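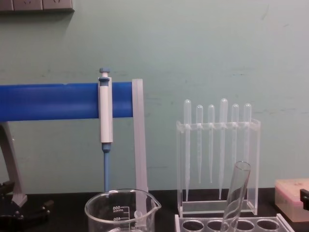

Does a micropipette need to be stored upright? Upright is how it should be kept any time it isn't in your hand, and a simple stand on the bench is all it takes.

Last updated: March

Catalina Pereyra has run the teaching lab at Clondudus for 15 years, and most of the pipette repairs she sends out start the same way. Someone lays a pipette down on its side with liquid still in the tip. The liquid runs up into the shaft, and the seal starts to go.

"People think it's wear," she says. "It's usually Friday afternoon and somebody in a hurry."

Her rules for a small bench are short. The stand goes against the wall, out of elbow range. Take the tip off before you hang the pipette up. Glassware can sit in front, but keep it low enough that you can reach over it. 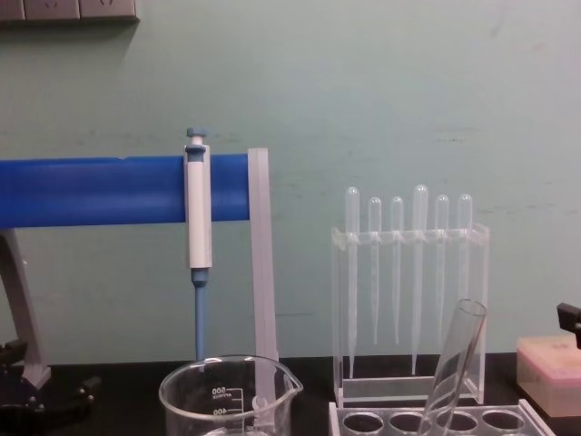

She also keeps plastic transfer pipettes within reach, for jobs where the volume doesn't matter much. Topping up a beaker is one of them. A beaker's printed marks are a rough guide anyway, and Pereyra would like students to stop reading them as if they were exact - she has 30 lab reports a term that do.

Transfer pipettes do best in a rack, bulbs up. In a drawer they get bent, and the thin stems pick up dust.

Cleaning takes 2 minutes at the end of the day. Wipe the handle and the shaft with a damp cloth, then the bar of the stand, then the bench under it. The bar is the part people forget.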